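Plevcombe Cans: grasp ranking from low side views
Data card and notes for the April release

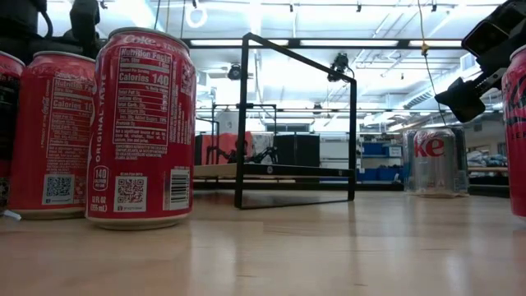 Plevcombe tests one question: can a grasp ranker trained only on overhead views be corrected with a small number of views taken near table height? We collected 940 trials with upright drinks cans on a wooden table. Low views give strong differences in apparent size, so the near red can with its 355 mL marking towers over the silver Diet Coke on the far side. They also hide things. One red can partly covers the next, and the ranker has to score a grasp on a body it sees only in part.

Contents
- 700 trials for training, 240 held out
- one low view per trial, stored before the gripper closes
- the chosen grasp, its score and the outcome (held, slipped, missed)

Method
The base ranker is Voreline, left frozen. A small correction layer called Onyeka takes the low view and re-orders the top grasps. Nothing else changes — same planner, same gripper speed.

Result
Of the 240 held-out trials, the base ranker failed on 52. With Onyeka it failed on 31. Most of the gain is in trials with overlapping cans. Cans standing alone show almost no change.

Known problems
Glare on the table top still gives false edges. Outcomes were labelled by one person, so slips and misses may be mixed up in places.

Running it
Install Pernevico first, then run the evaluation script from the top folder. Older Pernevico configs will load but give wrong scores — delete them.

Contact: Rosaura Carhuamaca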